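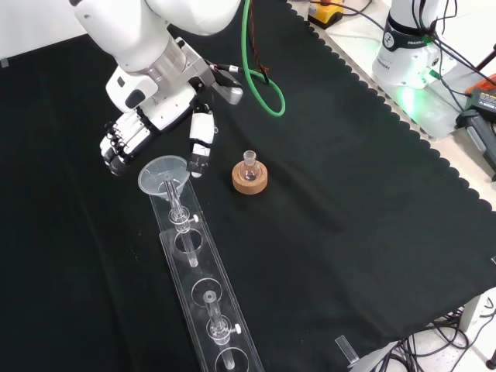
Noelia Pastor was 8 when her grandmother taught her to read a bus timetable, and she says most of her working life has come out of that. She runs Mindside, a small publisher in Pellomberg that makes walking guides for people who don't drive. Every route in the books begins at one bus or train stop and ends at another.

We met on Sun 5 April in the back room of the Sarmiento bakery, where she does her proofreading on weekends. She had a stack of printed pages with her and a pencil she kept losing under them.

"I never set out to publish anything," she said. "I was walking on my days off and writing the times down so I wouldn't get stuck. Then a woman at work asked for a copy, and her sister wanted one, and I got tired of the photocopier."

The first guide was stapled by hand. It covered three walks along the Rama, the river that runs south of town, and she sold it through the bakery and one shoe repair shop. The current edition of the same book has 353 pages and took her almost two years to finish.

Much of that time went into checking. Pastor walks each route at least twice, once in each direction, because a path that is obvious one way can be hard to find the other way. She does one of those walks in winter if she can.

"In summer you don't see the ground," she said. "You write 'turn left at the wall' and then somebody goes in August and the wall is under brambles. I got a letter about that wall. It was a fair letter."

Bus companies give her more trouble than brambles do. Timetables change in spring and again in the fall, and a Sunday service can disappear with a week's notice. She used to print full times in the book. Now she prints the route number, says whether the bus runs on weekends, and gives the name of the stop exactly as it appears on the sign.

"The name matters more than people think. There are two stops by the Rama bridge and they are on different roads. If you're at the wrong one at six in the evening, you're walking back."

She draws the maps herself, in ink, at the kitchen table. A designer offered to redo them on a computer a few years ago and she said no, though she did take his advice about making the lettering bigger.
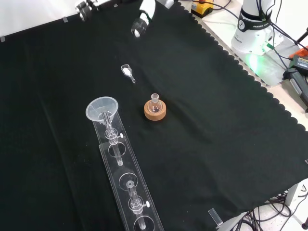
"I leave a lot off," she said. "A map for walking needs the path, the water, the fences and somewhere to sit down. If I put in every barn, you can't find the path anymore."

Benches are something of a fixed subject with her. Each guide marks them, along with public toilets and places that will fill a water bottle. Readers write in when a bench has gone, and she keeps their letters in a folder by route.

I asked whether the guides make money. They pay for their own printing, she said, and for her bus fares, and last year there was enough left to replace her boots. She still works four days a week at an insurance office and doesn't plan to stop.

The next book will cover the hills north of Pellomberg, where there is only one bus in the morning and one back in the afternoon. That has made the walks harder to plan. Most of them have to fit between the two, with time for lunch, and she has dropped a route she liked because slower walkers would have had to hurry the last mile.

"I could do it in time," she said. "My mother couldn't, and she buys the books."

She put the pages back in order and asked at the counter for the bus home, which had been moved ten minutes earlier since the week before. She wrote the new time on the back of her hand.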